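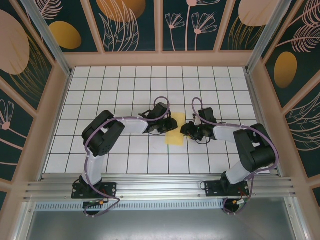 *The flat yellow sponge on the white tiled surface.*

# Atar Flat Sponge, Yellow

Stock no. 3172
Sold in packs of 3, or by the case
Made by Bokska, stocked by Narkodari

It's a sponge. We have sold fancier ones, with handles, with a scrubbing side the color of a pool table, with a small pocket for soap that filled up with something other than soap. Customers bought one, admired it, and came back for the flat yellow kind. So we moved the flat yellow kind to the front of the catalog and gave it a page of its own, where you now find yourself.

The Atar is a plain rectangle. It has a top and a bottom, and you may decide which is which. It's meant for tile, worktops, sinks, painted shelves, and the inside of the refrigerator, a place most households visit with a sponge once a year and leave quickly.

## What it's good at

Wiping. Soaking up a spilled drink before it finds the seam between two tiles. Getting crumbs out of a corner, if you fold it and push with a thumb.

It is poor at burnt pans. If you have a burnt pan, see the Sorrentino scourer, which will take off the burnt part and, if you get carried away, some of the pan. The Atar has no rough side and we get a letter every August from somebody who feels this was hidden from them. Please consider it announced. 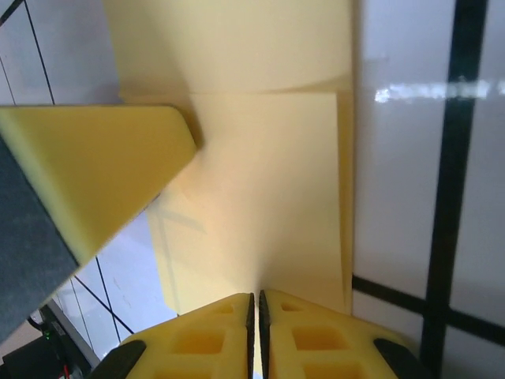
**Narkodari Household Goods / Cleaning and Surfaces Department**

Yellow foam on pale yellow does not make for a dramatic display, and we have been asked whether the Atar comes in other colors. It came in blue for a while. The blue ones sat in the warehouse until we gave them away with mop buckets, and then people kept the sponges and complained about the buckets. It comes in yellow.

## Before first use

Rinse it in warm water and squeeze. It ships slightly damp in a sealed wrapper and will dry stiff if you open the pack and forget it on a windowsill. A stiff one is fine. Put it under the tap for a minute and it gets over it.

## Care

- Rinse after every use and stand it on its long edge.
- Top rack of the dishwasher is OK. Bottom rack will send it somewhere near the spray arm.
- No microwave. We know what you read.
- Bleach turns it pale and crumbly.
- When it smells, throw it out. Washing a sponge that smells gives you a clean-looking sponge that smells.

On tile, work along the seams first and then across. Dark grout hides a lot, and a smudge in the middle of a white tile hides nothing, so people tend to clean the smudge and call it a day. Do the edges too.

## Sizes and packs

| Pack | Sponges | Wrapper |
|---|---|---|
| Household | 3 | Sealed film |
| Workshop | 19 | Cardboard sleeve |

Yes, 19. The sleeve was designed for a thinner sponge and held 20 of those. Bokska made the Atar a little thicker and kept the sleeve. We have asked about a longer sleeve and were told there are plenty of the short ones left.

## Ordering

Household packs go out with your regular order. Workshop sleeves ship by the case, and a case is 13 sleeves, for reasons related to the above. Opened packs can't come back to us. Unopened ones can, with the slip, within the month.

Stock and pack details on this page checked 8th December. The Sorrentino scourer is listed separately under Pots and Pans.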